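Home Robot Arm Workshop, Handout 4: The Wrist Camera and the First Pick
Tredthorpe Shared Workshop, evening course
Reading time: 6 minutes

Welcome back, everyone, and well done for getting your arms bolted down and moving without (as far as I heard) losing a single fingertip. This week we finally get to the part most of you signed up for, which is getting the arm to look at something and pick it up. We'll go slowly. If you missed last week, read the notes on homing first, and do please home your arm before you plug in anything else, even if you are sure it's fine.

Mounting the camera

The camera goes on the wrist plate, lens toward the fingertips, with the two short screws from the small bag. The long ones will reach the gear, and then you will spend your evening listening to a clicking noise and wondering about it. Snug is plenty. Run the cable along the outside of the forearm and leave a loop at the elbow big enough to put your thumb through, then swing the arm by hand through its whole reach and watch that loop the entire time. I have a drawer of cables that were a little too short, and I'd rather not add yours to it!

Both fingertips should show at the bottom of the picture when the gripper is open. If you can only see one, the camera is twisted on its plate, so loosen the screws, turn it a hair, and look again. You want to see those tips because they are your ruler. When they sit evenly to either side of the thing you're after, you are lined up, and you don't need any clever math to know it.

Choosing something to pick up

Start with something soft, light, and brightly colored. Toy food is wonderful for this, and the thrift store in Flamden usually has a bin of it. A yellow banana stands out well on a gray surface, it forgives a bad squeeze, and it has a long shape, so you'll learn very quickly that the angle of the wrist matters. A ball would let you off too easily on that point.

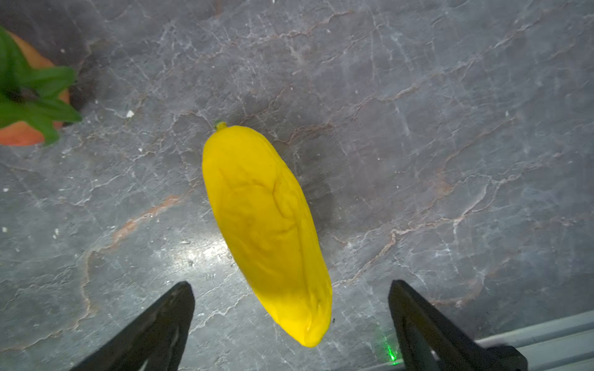

Fig. 1. Wrist camera view, gripper open, toy banana on a marble-patterned surface.

Have a good look at Fig. 1 before you write any code, and think about what your color filter would make of it. The yellow is easy. The surface is busier, with white veins and rusty streaks going every which way, and down to the left of the banana there's a bright glare patch that has gone nearly white. A filter that only asks for "bright" will grab that patch happily. Ask for color first and brightness second. The shadow on the right side of the banana can cause trouble too, if your filter is loose enough to count it as part of the object, and then your center point slides over to the right and so does your gripper.

Notice as well that the banana lies on a slant, stem toward the upper left. If you came straight in without turning the wrist, you'd be closing on it at an angle. Find the long direction of the yellow shape, and turn the wrist until the fingers will close across it.

Settings to begin with

We're all using the Jerkidau control board, so type these in as they are and change them later, one at a time:

Gripper fully open: 100
Gripper closed on soft toy: 22
Approach speed: 120
Tries before the arm stops and waits: 2

That last one is worth leaving alone for now. An arm that keeps trying forever will sooner or later push its target off the table, and often something else along with it.

The first pick

Move above the object by hand control and save that position. Lower until the fingertips are just clear of the surface, and save that one too. Now close, wait a full breath, and lift. Run the moves one by one from the keyboard before you let them play through together, and keep your free hand near the stop switch. If the object slips, lower the grip number a little before you blame the camera. It's nearly always the grip, or tips that have picked up dust (a wipe with a damp cloth does it).

For next time

Bring three saved pictures from your own wrist camera, taken under different lights, and the filter settings that worked for each. Bring the ones that went wrong, too. We learn more from those, and there will be cookies.

Related handouts
Handout 2: Wiring the Jerkidau Board
Handout 3: Homing and Safe Limits
Handout 5: Turning the Wrist to Match the Object
Project notes: The Wanyama Two-Finger Gripper
Open bench nights at Tredthorpe, November schedule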